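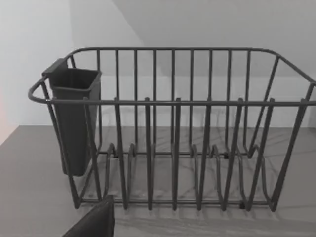 What is changing at Gullmont? From March 2022 the wallpaper site stops accepting uploads smaller than HD, and the old 4:3 pictures go into a section of their own.

The notice went up on the site's front page under the heading "Exciting News," a phrase Gullmont last used when it moved the search box. Odair Honorato, who runs the site, writes that visitors have been complaining for years about sunsets that look fine as thumbnails and turn to oatmeal at full size. The sunset category alone holds 1000 pictures, a good share of them the same beach.

Honorato and his co-editor, Rosimeire Rocha, spent 30 evenings going through the archive by hand. They pulled 186 duplicates, most of them waterfalls. Two turned out to be the same waterfall flipped left to right, uploaded by the same member, with different titles and very different ratings.

Category names get a cleanup too. "Nature," "Nature 2" and "Beautiful Natures" will become one page. "Abstract" stays as it is, the editors having failed to agree on what belongs in it. Rocha wanted to drop "Misc" altogether but lost that argument - it is the third most visited page on the site.

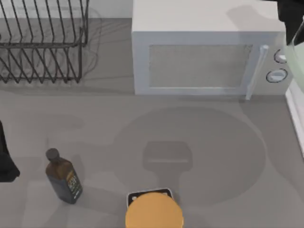
Will old download links still work? Links to any picture that stays in the archive will keep working, and links to a removed duplicate will send you to the copy that was kept.

Members who uploaded a removed picture keep their download counts, which will come as a relief to the handful of people who mention theirs in their signatures. Ratings on merged pictures will be averaged. One member, posting as Peixoto, has already called this "a dark day for waterfalls."

The file tags are being redone with Gineo, a sorting tool Honorato picked after trying Trelletti and finding that it filed every picture of a moon under "Food." Gineo has its own habits. It is very sure about tulips and calls most other flowers "plant, other," so Rocha is checking those herself and expects to be at it for a while.

The new 4:3 section will be called "Classic." The vote was close, and the runner-up was "Square-ish."

Print this item | E-mail this item

Recent items
Gullmont moves its search box
Dual-screen panoramas: which side gets the mountain?
Seasonal wallpapers to stay up past the season
Member ratings explained, again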